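Home Shop Tablecloths Oilcloth by the metre Care Trade Basket

Varma Wipe-Clean Table Covering, by the metre

Varma is a coated cotton for tables that get used every day. The base is a plain woven cotton and the top is a matt acrylic coating, so it drapes more like cloth than the old shiny PVC and doesn't stick to your forearms in summer. We cut it to order from the roll at our Dredthorpe workroom.

Sold by the metre. Minimum order is one metre, then in half metres. If you order more than one metre of the same pattern it comes as a single piece unless you ask us to cut it.

Patterns in stock

Gidham: fern leaves and flowers on white.
Cletby Stripe: narrow ticking stripe, navy or brick red.
Cletby Check: small check, green only at present.
Plain: oatmeal, slate, white.

The pattern runs along the length of the roll. With Gidham the leaves point in more than one direction, so it can be laid either way round. The stripe can't be turned without looking wrong on a long table, so please check your measurements before you order it.

Measuring up

Measure the table top and add the overhang you want on both sides. For a kitchen table most people like a hand's width. For a side table or a work table against a wall you can go shorter, or cut it flush and hold it with clips. If your table is round, measure across the widest point and order a square. We don't cut circles, but the cloth doesn't fray and a decent pair of scissors will do it. Draw round a plate on a string, or use the table itself as the template with the cloth face down on the floor.

Creases from folding drop out after a day or two on the table. A warm hairdryer on the back speeds it up. Please don't iron the coated side.

Care

Wipe with a damp cloth and a drop of washing-up liquid. Tea, squash, poster paint and most felt tips come off if you get to them the same day. Turmeric, beetroot and permanent marker will stain the white ground and we can't do anything about that. It can go in the machine at 30 degrees on a gentle cycle, no spin, no more than a few times a year. Hang it over a door to dry. Don't tumble dry.

Hot pans need a mat underneath. The coating is fine with a mug but it will mark under anything straight off the hob.

Weight and backing

The cloth weighs 500 grams per metre off the roll. There is no felt backing. If your table is a soft wood or has a polish you want to protect, use our table felt underneath, cut slightly smaller than the cloth so it doesn't show.

Samples

You can have up to 4 samples free of charge, one per pattern. They are big enough to spill something on, and we suggest you do. Allow 7 days.

Returns

Cut lengths can't be returned unless there is a fault. Samples don't need to come back.
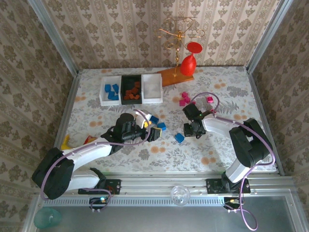 Dredthorpe, May

The new delivery of white fern and flower cloth is on the shelves, with grey leaves, grey flowers and pale orange dots. Customers who have been waiting on the list have been emailed by Vasanthi Iyer and their lengths are put by until the end of the month. After that they go back into general stock.

If you are adding to a piece you bought before, send us a small offcut first. The grey can vary slightly between printings and Jayanthi Mudaliar will match it against the roll in daylight before anything is cut. We would sooner do this than post you a length that doesn't sit well beside the old one.

Orders under 95 pounds are sent folded. Anything over that goes on a cardboard tube at no extra charge. You can ask for a tube on a smaller order and we will tell you the cost.

The slate plain is out until the next delivery. Oatmeal and white are both available.

Contact us | Delivery | Copyright Varma Table Coverings, Dredthorpe | Back to top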